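Irén Borbély wants me to stop folding my cloths

I went to meet Irén Borbély prepared to disagree with her, and I should say so at the start. She has spent 28 years telling people how to keep house, first in other people's kitchens and now through Villus, the small advice service she runs with Csenge Fekete. Her new pamphlet, on cloths and dusters and almost nothing else, claims that most of us handle them badly and that folding is the worst of it. I fold mine. My mother folded hers. I wasn't sure a pamphlet was needed.

"People get cross with me before they've read it," she says, pouring tea. "They think I'm telling them to live in a mess."

Isn't she?

"No. I'm telling them to stop doing a job with no result. You take a cloth you wiped the hob with, you press it into a neat square, you put it on the side of the sink. What have you achieved? You've made a small damp parcel."

I put it to her that a small damp parcel at least looks as if someone lives there on purpose. She shrugs. Looks, she says, are how the trouble starts, and she tells me about a client whose tea towels were ironed and stacked by colour. There was one grey sponge under the sink that did all the work and hadn't been changed since the previous summer.

It's a good story, and Borbély has plenty of them. What she has less of is evidence. The pamphlet says a household goes through far more cloths than it needs, and gives a figure of 200 over ten years. When I ask where it comes from she is cheerful about it.

"I counted my own and my sister's and a few neighbours'. Charito Soriano next door keeps everything, so she was very useful."

That's hardly a survey, I say.

"I never called it a survey. You called it a survey."

She's right, I've checked. The word she uses is "tally". Still, the number sits in large type on the second page, and a reader in a hurry will take it for something firmer than a few drawers on one street.

Fekete, who joins us halfway through with a plate of biscuits, is the more careful of the two. She cut a whole chapter on vinegar. "Irén believes things about vinegar that I couldn't put my name to," she says. Borbély lets this pass, though I get the feeling it has been argued over more than once. Fekete also wrote the part I found most useful, a single page on which cloths to throw out. Her test is dull and sensible. If it leaves bits behind, it goes. If it smells after a hot wash, it goes. If you keep it only for a job you haven't done in a year, it goes too.

I have three cloths of that last kind. One is for brass. We have no brass.

Where the two women agree is on the dropped cloth. The proper place for a cloth in use, they say, is on the surface you are cleaning, left as it falls, picked up again when you need it and put in the wash at the end. No hook, no rail, no folding in between. Borbély is oddly stern on this. She thinks the hook is what lets a cloth stay in service for a week.

I try to pin her down. A heap on the worktop is a heap on the worktop, and if I walk into a kitchen and find one I assume that somebody was called to the phone.

"And what's wrong with that? It tells you the job isn't finished. A folded cloth tells you a lie."

I don't think a folded cloth tells me anything. But I did look differently at the next one I came across, a soft green crumpled thing sitting on a pale table, and found I minded it less than I'd expected to.
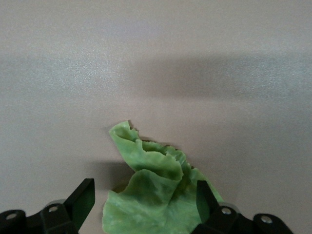

Green and rumpled on a pale grey tabletop.

What I do mind is the selling. Villus has an arrangement with a shop called Nollska, which offers a bundle of ten plain cloths at the back of the pamphlet. For people who say we own too many, it's an awkward page. I ask Borbély how she squares it.

"They can cut up an old sheet. It says so, just above the order form."

It does say so, in much smaller type than the price. Fekete looks at the biscuits. She tells me later that she'd have left the page out, and that it pays for the printing.

They have sold 853 copies so far, mostly at talks. Dénes Barta, who booked them for his village hall in May, tells me by telephone that the evening went well, but that he couldn't name anyone who'd changed their habits. Had he? "I've moved the hook," he says. "My wife has moved it back."

I read this out to Borbély when I ring to check her quotations. She asks where the hook was to begin with. I say I don't know, and she tells me I ought to have asked. Then she wants to know whether I'm still folding mine. I tell her yes, apart from the brass one, now in the bin.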